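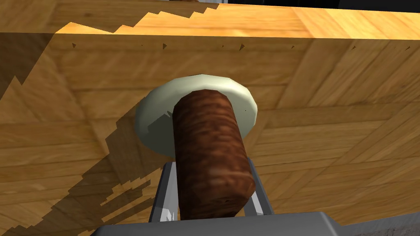 Muss ich für die Teilnahme einen eigenen Roboterarm besitzen? Erforderlich ist nur ein Rechner mit aktueller Grafikkarte, gearbeitet wird ausschließlich in der Simulation.

Golob sucht Testpersonen für Tutance, einen Softwarebaukasten zur Simulation von Greifaufgaben in Innenräumen. Geprüft werden Installation, Greifersteuerung und Dokumentation der Version für März. Vorgesehen sind 76 Plätze, der Zeitaufwand beträgt rund 180 Minuten, verteilt auf zwei Sitzungen.

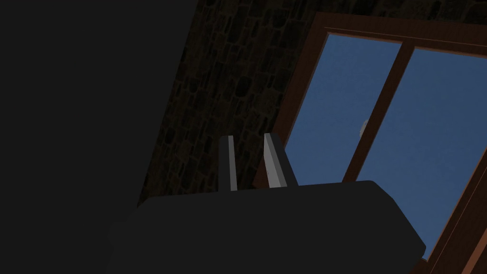

In der ersten Sitzung wird der Arm von Hand gesteuert, in der zweiten über ein eigenes Skript. Fehlermeldungen und Protokolldateien sind nach jeder Sitzung hochzuladen — unvollständige Protokolle werden nicht vergütet.

Voraussetzungen: Grundkenntnisse in Python, Erfahrung mit mindestens einer Physik-Engine, Deutsch in Wort und Schrift. Beschäftigte von Golob und Wernton sind ausgeschlossen.

Bewerbung mit kurzem Lebenslauf an Domenica Eberhard, Standort Waltville, Kennziffer 1811. Technische Rückfragen beantwortet Ambros Hollenstein, Durchwahl 637. Einsendeschluss: 3. Juni 2022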